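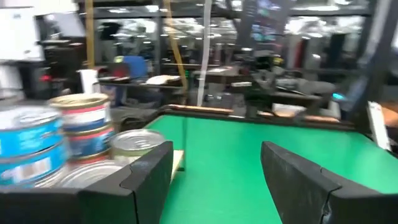

Opinion > Town Life > Libraries

Keep the Library Open Late

Kikberg has 3,530 residents and one public library. Starting in July, the library closes at 5 p.m. every weekday. The town says the change saves money, and I believe it does. I still think it is a mistake.

Most people who work in Kikberg finish at five or later. Anyone with a job in Hurnitz gets home closer to six. For those people, a library that closes at five is a Saturday library, and Saturday is when they buy groceries and take the kids to games. The evening hours were the ones a working adult could use.

The town points to the door count. It logged 476 evening visits in the spring, far fewer than in the afternoon. I don't dispute the number, but a visit is a poor unit. A man who stays until closing to fill out job forms counts the same as someone who drops off a book and leaves.

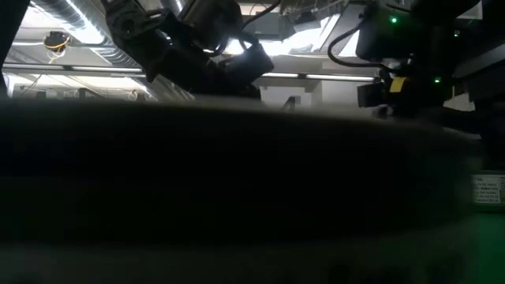 What It Would Cost

I am not asking for the old schedule back. Two late evenings a week would do. Opening later on those mornings would cover most of the staff time, and mornings are slow once the story hour is over. What remains is heat and light, and the town could find that in the $2,000 it sets aside each year for holiday banners.

Some readers will say that everything is online now. A lot of it is. But the printer isn't, and neither is a quiet table. Plenty of homes here have slow service or one computer shared by four people — I grew up in a house like that, and I did my homework at the library until they turned off the lights.

The council takes up the schedule again in the fall. If you used the library after work, write and tell them which evenings you would come.

Contact the opinion desk | © 2026 Kikberg Jeven | Back to top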